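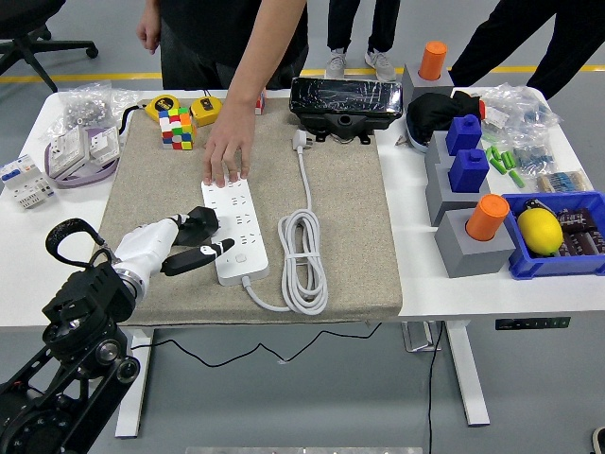 Sorting and Storing Electrical Parts: Project Report

1. Background

The Irness workshop lends out small electrical items to first-year students. Before this project, power strips, outlet panels, switch panels and tape measures were all kept in the same two drawers. Cords got tangled and small metal parts ended up at the bottom. Our group was given 400 dollars and one term to set up a better system.

2. Method

We emptied the drawers onto a white table with a beige mat and grouped items by use. Power strips went in one group with their cords coiled. Outlet and switch panels went in a second, measuring tools in a third. Small metal parts stayed in clear plastic bags, one kind per bag. Anything we could not identify was set aside for the Thursday lab session.

We compared two storage systems, Delorme bins and Sturkov wall racks. The bins cost 90 dollars for a set of 18.

3. Results

The bins suited panels and bagged parts. They were too short for power strips, and coiled cords spilled over the side. The racks held the strips well but took longer to put up. We ended up using both.

4. Remaining work

Labels are still missing on the lower row. The breaker modules do not have a fixed place yet.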